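Shape boards come back to the Rometgate toy library

Saturday, May 11, 2024

I stopped by the Rometgate toy library this morning meaning to stay five minutes, and I left an hour later with a puzzle under my arm and paint on my sleeve. The foam shape boards are back! If you had a toddler here a few years ago you'll remember them, because they were always out on loan and you had to put your name on a list.

Danica Bednárik, who runs the Saturday table, has been getting the set ready since the winter. There are 69 boards in all, and each one goes out in a cloth bag with its pieces. I asked her what goes missing most and she didn't even have to think – the stars. Kids put them in their pockets.
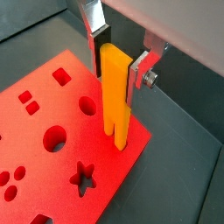

A red foam board with star, round, oval and square holes, and one of the yellow pieces.

I like the ones with lots of different holes best. My nephew spent ages on a board like that, trying to push a square into the oval and getting very cross with it (he's three, so everything is a negotiation). The lady next to us said her daughter does the same thing at home with the lids from the kitchen drawer.

Boards can be borrowed for up to six weeks, and you can take two at a time if you have more than one child. Please count the pieces before you bring them back – Danica asked me to put that in. The library is on Trulberg Street, next door to the shoe repair, and there will be an extra evening opening in June for parents who work Saturdays.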